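Plus-minus and the second unit, part two

13 Sep 2021

In May I posted a short note on lineup data from the Hornavia regular season and said I would redo it once the play-by-play files were cleaned. They are cleaned now. The short version: Baltero's bench was better than its box scores, and the starters were carried more than most people think.

The method has not changed. I split each game into stints, a stint being any stretch with the same ten players on the floor, and dropped anything under 4 possessions. That left 716 stints. Garbage time is out, defined as a lead of 24 or more in the fourth quarter.
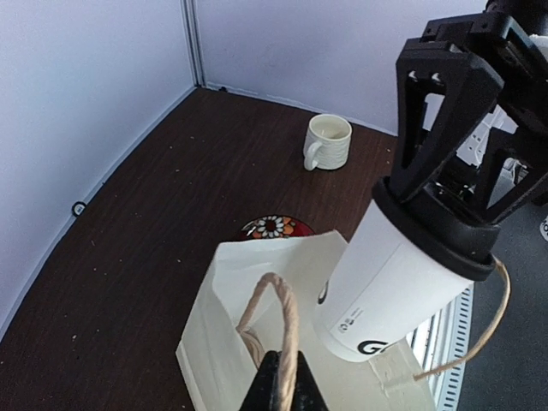
Corner table, morning.

The unit with Laizer at center is the one to look at. He does not score much and his rebound rate is average. With him on the floor, opponents took fewer shots at the rim and more long twos, and the gap held when I removed the games against the bottom four teams. Part of that is schedule. Part of it is that he played mostly against other benches, and I have no good correction for that — a ridge regression helps, but the sample is thin and the result moves a lot with the penalty term.

Kinden is the opposite case. His raw plus-minus was the best on the team until I controlled for the point guard he shared most of his minutes with. After that he sits near zero. I would still keep him in the rotation, as a shooter who does not turn the ball over has some value that stint data picks up slowly. 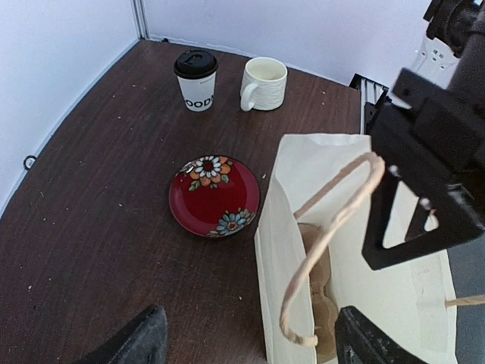
Eilif Fjeld wrote in after the first post to say that the possession cutoff throws away exactly the stints coaches care about, the short ones after a timeout. He would keep them all and weight by length.

I tried it. The order of the top lineups stayed the same and the error bars got slightly wider. The weighted version goes in the next file, with the cutoff left as an option at the top of the script.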